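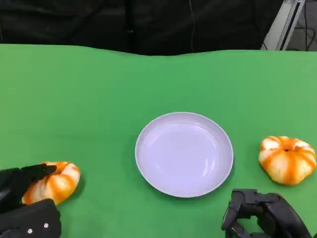

Table Linen / Cloths by the Meter

Jendon Table Cloth, Green

Jendon is a plain woven cloth for home tables, small cafes and market stalls. It comes in one color and is cut to the length you order, up to 14 meters in one piece. Longer orders are sent as two pieces, so please tell us where you prefer the join.

The cloth is pre-washed at our Dukstead workshop. It can still become a little shorter after the first wash at home – please add a hand's width to your measure. Wash it with similar colors and iron it on the back side while it is damp. Do not use bleach.

Product code: Jendon 104
Width: 375 cm
Edges: cut, or hemmed on request
Minimum order: one meter

Hemming takes three more working days. Cloth with hemmed edges cannot be returned, but plain cut pieces can, if they are not washed. Orders which reach us before Wednesday noon leave the workshop in the same week.

For events we keep 500 meters in stock. Please write to us first if you need everything from the same dye lot.
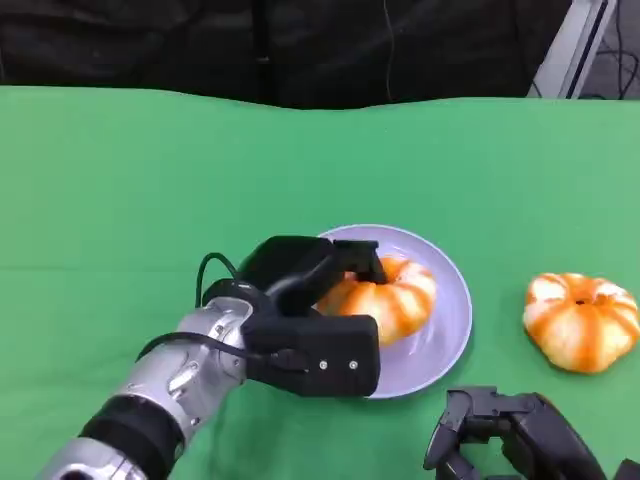 Cheung writes that the hem stayed flat after many washes, but the creases from the parcel needed two times ironing. We now can send the cloth on a roll, for a small extra cost. Choose "rolled" in the basket.

Goes well with: Skullier napkins, sold separately.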